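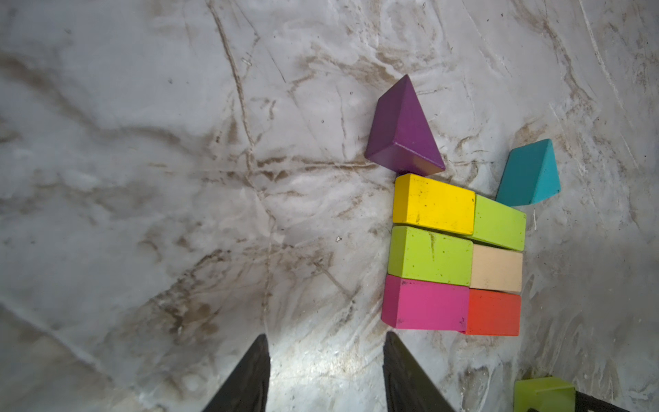

Remedios Palacios wrote in to the Ilport Family Services help board that her program had received a set of wooden blocks from a center that was closing, and that the staff could not agree on how the set should be cleaned, checked and stored. Her message is reproduced with her permission.

Remedios Palacios
Posted 13/10/2022

Our program serves children between three and six years of age. The blocks are painted in several colors, with rectangular pieces and triangular ones, and at least one piece has been left in its natural color with the grain showing. Many of the painted faces have small dark specks and scuffs. The paint seems firm to the touch.

I would be grateful for guidance on the following matters. May painted wooden blocks be washed in the sink with the other toys? Do specks and scuffs mean that a block should be taken out of use? Finally, we build on a hard surface with a marble pattern, and it already shows scratches. Should the children be building on a mat instead? Our handbook, last revised in May, covers plastic toys only.

Dinesh Saha

Painted wooden blocks should not be soaked, and they should not be placed in a dishwasher. Water enters at the corners, where the paint is thinnest, and the wood swells. Once that has occurred, the pieces no longer sit flat against one another and rows will not line up.

The procedure followed at the Planthorpe center is as follows. Prepare a bowl of warm water with a small amount of mild dish soap. Wring a cloth until it no longer drips. Wipe one block at a time on all faces, wipe again with a second cloth dampened in plain water, and dry immediately with a towel. Stand the blocks on their short ends overnight with space between them. They should not be placed on a heater or in direct sun.

Unpainted pieces need more care than painted ones, as they take up stains. For a mark that will not wipe away, use very fine sandpaper, always along the grain, and wipe off the dust before the block is returned to the children.

With respect to the specks, these are ordinary wear if the surface is smooth. Run a fingertip over each face and along each edge. A block should be withdrawn if paint lifts under the fingernail, if there is a splinter, or if the point of a triangle has split. If you do not know the age of the paint, please ask the closing center for the purchase record before the set is used. I would not rely on a home test for this.
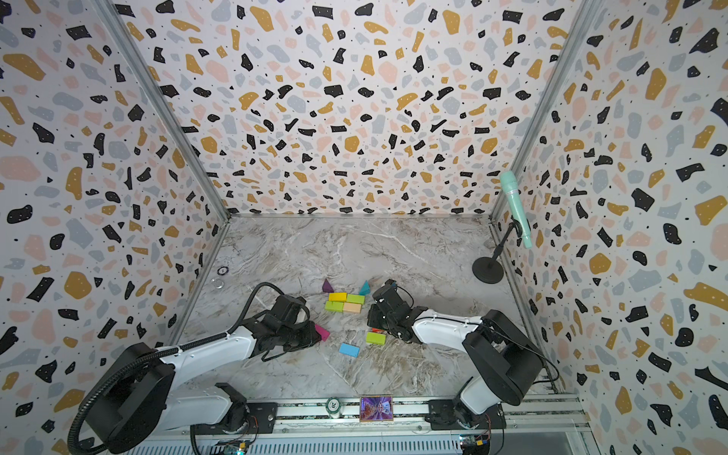

Mei-kuen Lu replied that she agreed with the washing procedure but wished to add a few remarks on the building surface, which had not been addressed.

A hard, level surface is better for building than a soft mat. Towers lean on foam, and the younger children become discouraged. Our room at Atton has a hard floor with a marble pattern, and light scratches have never affected its use. What does cause scratches is grit, so the floor should be swept before each building period and the blocks wiped if they have been taken outdoors. If noise is a concern, a thin, firm rug with a flat weave is an acceptable compromise.

For storage, we use an open shelf with the rectangular blocks laid side by side in rows and the triangles kept together at one end. Children put the pieces away more reliably when each shape has its own place. A deep bin is convenient for adults, but the corners get chipped when the blocks are tipped out.

Jahangir Cassim

We put ours in a pillowcase and wash them in the machine on cold. Some of the paint came off the green ones but the children have not complained.

Dinesh Saha

I must advise against the method described in the previous reply. Any block from which paint has come away should be withdrawn until it has been sanded and refinished with a coating labeled as suitable for toys.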